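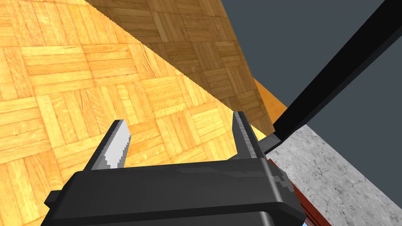
Simulation made people lazy, a reader of this column wrote in last month, and a planner that has only ever reached for things in a rendered room has never had to be sorry for anything. I read the letter aloud when I sat down with the lead developer of Nolidel, the motion planning package that comes out of the small software shop Orlow, and got a long, good-natured laugh in return.

"I'd like to frame that," the developer said. "And I half agree, which is the annoying part. A planner in simulation will happily do something rude, over and over, and you go to lunch and it's still doing it. But I can look at every rude thing it did. I can run it again with the same seed and get the same rude thing, and you have no idea what a comfort that is until you've spent a winter without it."

We were drinking tea by then (the second pot, I think) and had drifted to the subject I had really come for, the change in how Nolidel deals with shadows. Earlier versions took the wrist camera's picture more or less at face value. A dark band lying across a floor could be read as an edge, and the planner, being a polite piece of software, would steer around an edge that wasn't there.

"It was so careful about it, too," the developer told me. "It would slow down, lift the wrist, go the long way around. You almost wanted to thank it. We spent 2 months tuning the cost map before somebody asked whether the trouble was in planning at all, and of course it was in perception, one floor down, where we hadn't looked."

The fix, as it was explained to me with the help of a napkin, is to keep two opinions about every surface, one from color and one from depth, and to let the planner see where they disagree. A wood floor that goes from honey to brown along a hard line, with no change in depth, gets marked as one floor. The test suite now moves the lights in each rendered room 13 different ways, and a build doesn't go out until the arm's path stays the same under all of them, within a small tolerance that the team still argues over.

I asked about the patterned floors, having noticed a good deal of parquet. "Oh, we love parquet!" the developer said. "It's terrible. Everything repeats, so a feature matcher can slide over by a whole block and be perfectly pleased with itself. If you only test on plain gray you'll never meet that problem, and then a customer has a nice floor and you meet it there."

The nightly run is 1,000 reaches, and a tool called Brunner sorts the failures into piles by cause before anyone comes in. Six piles is normal. The developer reads one complete log from each, start to finish, before opening any email, and spoke of this habit with real affection, the way other people talk about the crossword.

And the letter writer's complaint? "Tell them the sorry part comes later," the developer said, pouring again. "We still run on a real arm before a release. It's slower and it's louder, and I stand closer to the stop button than I need to." The next release is planned for August, with the tolerance question still open.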